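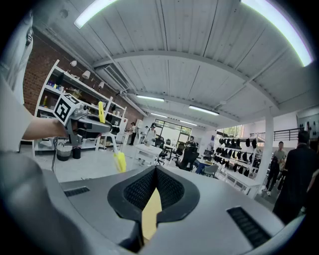

No. 60

Quick one tonight, I have an early start and the laundry is still in the machine.

So the grippers. Setell brought them in back in July and by now everyone at Holtley has had a turn. You hold one in each hand, yellow fingers on the end, marker cube on top, and you do your normal job with them. Pick up, turn, put down. The recordings go off to Setell and at some point an arm is supposed to do the same thing on the packing side. That is the plan anyway.

What changed for us - mostly the pace. I used to pack without thinking. Now I think about every single pick, becuase a sloppy one gets thrown out and you do it again. The target is 100 good ones a shift. First week I didn't get near it. Wrists sore, bad mood, ate lunch standing up.

Ingvild Solheim got the hang of it faster than anyone. She's been folding and boxing for the Caketus orders for years and she moves slow when she works, always has. Used to get told off for it. Now the Setell people want everybody to do it her way. She got a raise out of it too. Good.

The rest of us, not sure. We were told no jobs go before the Suwannarat contract is up, and that's 2 years. After that, "we'll look at it". I asked what that means and got a nice answer with nothing in it. Some of the younger ones like the new work better, less lifting, and you get to sit down between sets. I get that. I just don't love teaching my own hands to something that doesn't need a lunch break.

Also there's less talking. You used to chat over the tables all day and now people are concentrating. I miss the noise a bit.

They want 3,000 recordings before the first arm gets tried out. No idea where we are with that, the chart by the door hasnt been filled in for ages. Will ask tomorrow.

Ok, dryer. More when I know something.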